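**Does a school-run field trip count against attendance?**

*posted by mapleandrust, March 19, 2020*

My kid's school in Grirnham gives out a certificate for a full year with no absences. We were on track. Then the fall report came home with 2 absences on it, and both of them are days she was on the Standen trip. With her class. On the school's bus. With her teacher, who I assume was marked present.

I called the office and was told "the system does that." Has anyone gotten the system to stop doing that?

**Strömberg**

Yes, with paper. The office uses Mellomik, and if the teacher doesn't submit the trip roster before first bell, everyone on it goes down as absent. It can be fixed afterward, but only one student at a time, so you can guess how eager they are. Send a short email with the dates and ask for the code to be changed to "off-site activity." Keep the reply. I did this in August, before the new year rolled over, and it took 2 emails and one visit where I stood at the counter looking patient. 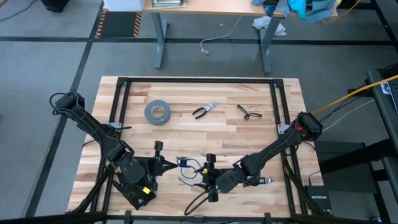
gritandgravy adds that the email should go to the attendance clerk and leave the main office out of it, as the main office will forward it to the main office.

**pte_47**

We never bothered. My son missed his certificate over a dentist appointment and got a pencil anyway. It was a pretty good pencil. If you do get the record fixed, ask for a new printed copy, the old one stays in the folder otherwise.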